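The price of a practice kitchen

Furkum wants $552 a month for a kitchen that does not exist. The company calls the package Griller, and what you get is a license to practice robot cooking in a simulated house, with a library of 228 chores to run your own software against. The real robot, when you have one, is your problem.

I spent 11 evenings with the trial version. I write about appliances for a living and I have a low tolerance for demos, so take that into account.

First, the grip. Griller's sales page leans hard on it, with talk of "contact you can trust." I ran the same pickup over and over and watched from the camera above the hand.
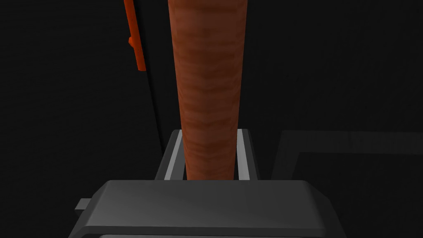

The view over the gripper, fingers on either side of the piece.

Fine. It looks like a hold. But a hold in software is a set of numbers somebody picked: how slippery, how heavy, how stiff the pads are. Change one and you get a different result, and Furkum does not publish the ones it uses. I asked twice. The second reply sent me back to the sales page.

Anyone who has handled vegetables knows how much they vary. They bend, they have dirt on them, they come out of the sink dripping. I could find no setting for any of that. My friend Thư Kiều, who ran a hotel kitchen for years, watched over my shoulder and asked when the onions would start rolling off the counter. I had no answer for her.

Then there are the rooms. The brochure promises up to 1000 layouts, and I'll grant that the two-armed setup is a decent piece of work. Walls, windows and counters get shuffled, and your software has to cope.
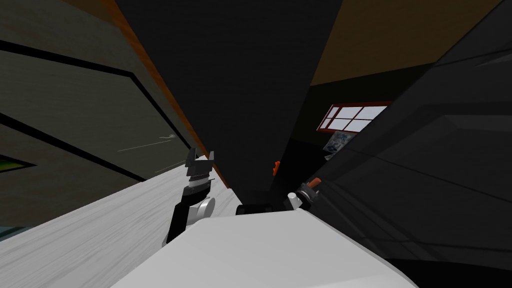 What I object to is the word "homes," which is all over the marketing. A home has a drawer that sticks and a kid's backpack on the floor. Khương, a smaller rival I tried in January, has far fewer rooms and an uglier menu, but it lets you import a scan of your own kitchen. I'd take one scan of the place where the robot will work over a pile of shuffled furniture.

The scoring bothers me more. Every run ends with a grade, and the grade counts a grasp as a success at the moment the fingers close. 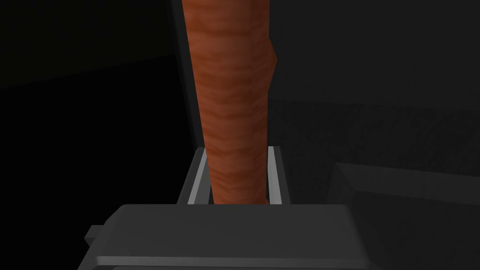 Closing the fingers is the easy part of making dinner. I want to know what happens on the trip to the pan, and whether the thing gets there in one piece. Cosar, which sells a competing service at a higher price, grades the whole trip. Its numbers look worse as a result, and I believe them more.

Who is Griller for, then? A small team with no lab space might get some use out of it — early bugs do show up cheaply this way, and I found a few of my own. I would pay for one month and cancel. Furkum's yearly plan, with its discount and its no-refund clause, I'd leave alone until the company prints its friction settings where customers can read them.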